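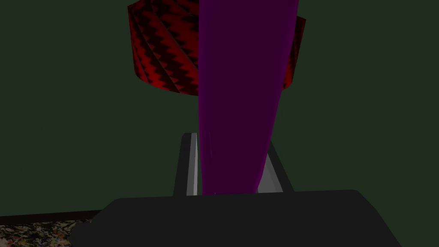 Figure 4-1. Wrist view in the Tisel simulator, Jakora gripper with tall purple object.

Section 4. Setting Up the Wrist View

4.1 Purpose

This section explains how to load a practice room in the Flarkex Tisel simulator, connect the Jakora gripper model, and confirm that the wrist view is ready for use. It applies to all Tisel licenses issued after Friday, November 1, 2019. Users with an earlier license should complete the update in Section 2 before going further.

The wrist view is fixed to the palm of the gripper and looks out past the fingers. The palm and both fingers are intended to stay in view along the lower part of the window.

4.2 Before You Begin

Close any other session that uses the Jakora model. Tisel does not allow two sessions to control the same gripper.

Confirm that the license manager shows port 1723 as open. If the port is blocked, contact your network administrator.

Set aside at least 2 gigabytes of disk space for session logs.

4.3 Loading the Room

1. Open Tisel and select Rooms from the main menu.

2. Select Furnished Interior and press Load. Wait for the status bar to read Ready.

3. Open the Gripper panel and select Jakora, Parallel.

4. Select Wrist from the View list.

5. Press Home. The arm moves to its start position at reduced speed.

NOTE: Wall and floor patterns are part of the room file. They cannot be changed while a session is running.

CAUTION: Do not press Home while the gripper is holding an object. The arm takes the shortest path and does not check for furniture.

4.4 Checking the Finger Gap

The finger gap must be checked each time a room is loaded. An object that overlaps the gap in the wrist view may still be well beyond the reach of the fingers. Contact must be confirmed from the Contact readout in the Gripper panel.

1. Press Open Full.

2. Jog the arm toward the selected object in single steps.

3. Watch the Contact readout. It remains at zero until a finger touches a surface.

4. Press Stop before changing the view.

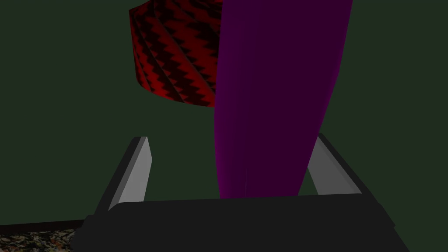 Boyang Zeng writes that the Contact readout should be left open for the whole session, and that his own early runs failed when he judged distance by eye and closed the fingers too soon. He also asks that the readout be made larger in the next release.

Flarkex has recorded the request. Until a new release is issued, the readout may be enlarged by dragging the lower corner of the Gripper panel. The new size is saved with the user profile.

4.5 Turning the Wrist

The wrist joint may be turned at any time when the gripper is empty. Because the view is attached to the palm, the room will appear to tilt as the joint turns. This is normal operation and does not mean that the room file is damaged.

1. Confirm that the Contact readout is at zero.

2. Select Wrist Joint in the Jog panel.

3. Set the jog speed to 300 or lower. The highest setting, 1000, is reserved for scripted runs.

4. Hold the arrow key until the desired angle is reached, then release it.
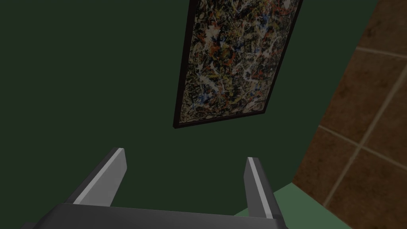
5. Press Store Angle to keep the setting. Stored angles are listed by room and may be recalled from the same panel.

CAUTION: A stored angle does not include the position of the arm. Recalling an angle near a wall may bring the fingers into the wall and end the session.

4.6 Saving the Session

Select Save Session from the File menu and enter a name without spaces. Sessions prepared for the Meng task planner must also be exported from the same menu. The planner does not read unsaved sessions.

If the export fails, restart Tisel and repeat the procedure from Section 4.3. Error codes are listed in Section 9.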